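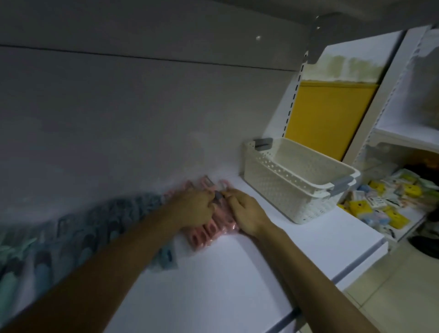

Open Afternoon at Pendgate: Teaching Store Robots to Tidy a Shelf

In December the Pendgate training store opened its doors for an afternoon, and I went together with two colleagues from Lowther. The store has no real customers. It is built with normal shelves and normal small goods, and people do there the daily work of a shop while it is recorded. The recordings go to the Clulatix team, which uses them to teach a robot arm how to handle light packages.

Our guide was Yae Tanabe. She has worked many years in real stores, and you could notice it. She asked us to stand behind the tape and to keep our voices low during the recordings, but between them we could ask everything. My first question was why they work with such small things and not with boxes. She answered that boxes are already solved for them – the soft plastic bags are the difficult part, for they bend and slide and catch the light.

The task of the afternoon was called "basket and shelf". Packages are taken by hand and a basket is placed on the shelf, at normal speed. Ms. Tanabe does not like when people work slowly for the visitors. "Then the robot learns to be slow also," she said.
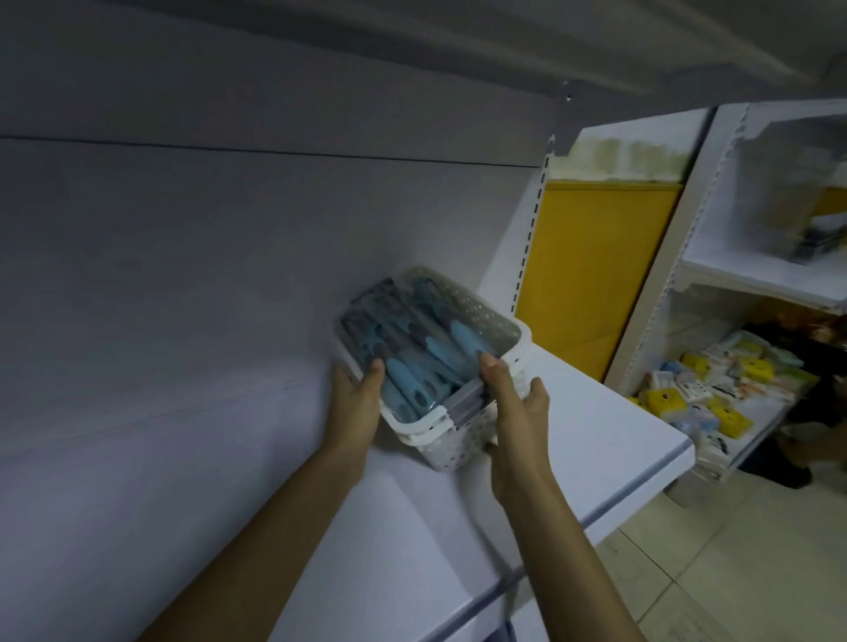

Both hands on the white basket, with the blue and gray packages inside.

After the recordings we were allowed to try the same task ourselves. I must say that my basket was not very nice. My colleague did it better, but he took three packages at once and the rule is to take only two.

At the end there was tea in the small room next to the store, and a short talk about the next place, Standton, where the shelves will be higher and the aisle more narrow. Visitors can come there too, but the groups will be smaller. Please write to the front desk at Pendgate if you want to be on the list.

I thank Ms. Tanabe and all the staff for their patience with our many questions.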